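4.2 Entering a match result

1. Open Fixtures and choose the match. Jollport lists the next two rounds first.
2. Type the full-time score for each side, then the try and losing bonus points.
3. Press Save. The league table updates at once.
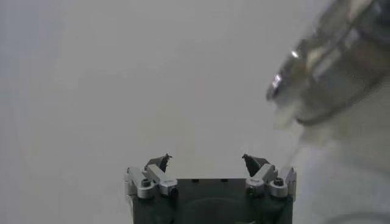
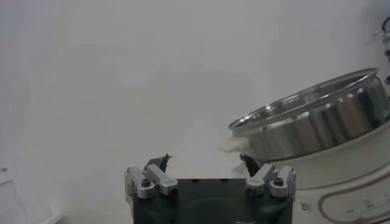
4. Check the points column against the referee's card.
5. To correct a score, press Reopen and repeat steps 2 and 3.

Note: match notes are limited to 800 characters.

Caution: closing a round locks every result in it. Only the league secretary can unlock it.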